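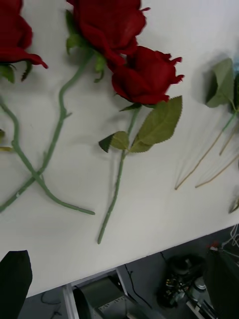

Week 7: Difficulty and who it's for

Last week we talked about reward loops, and Lilian Mutiso asked me a great question on the way out: if a game is hard, who decided that? So I've thrown out my old notes and we're starting there.

Difficulty is a set of choices somebody made - enemy health, checkpoint spacing, how long you get to react. When I worked on Tritden (a climbing game, long gone now) we had a jump that killed testers over 500 times in one afternoon. I loved that jump!
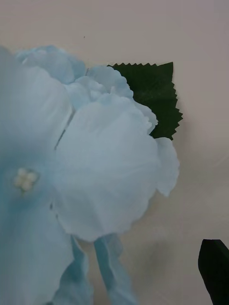 My lead, Gitau Barasa, hated it, and he made me play it left-handed until I moved the ledge. I still think about that when I see a menu with only Easy, Normal and Hard.

Some terms you'll need for the reading:

Spike - a sudden jump in challenge
Assist option - a setting that changes one demand, like timing or aim
Soft fail - you lose a little progress and keep going
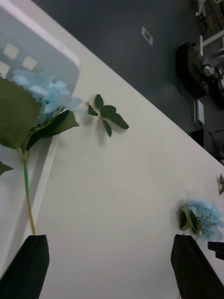
Artificial hydrangea on a tray.

Now, assist options. Please don't write me an essay saying they "ruin the vision" unless you've played with them on for an hour. Peninah Nyamweya did that last year with Plulthorpe and changed her whole argument halfway down page two, which was a joy to grade.

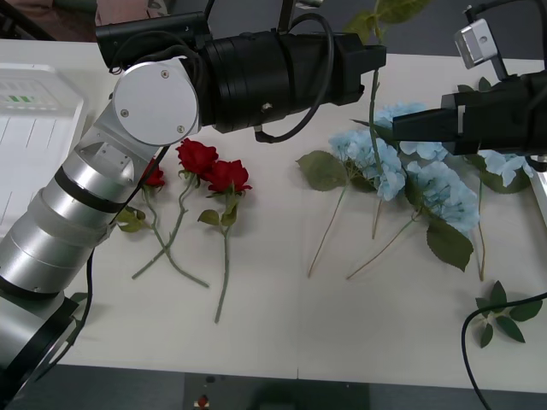 I'd also like you to notice where a game hides its help. Is it on the title screen, or nine menus deep?

For next time: read the Doucet chapter, play the first level of Clesta twice on different settings, and bring half a page of notes. Room 3313 again.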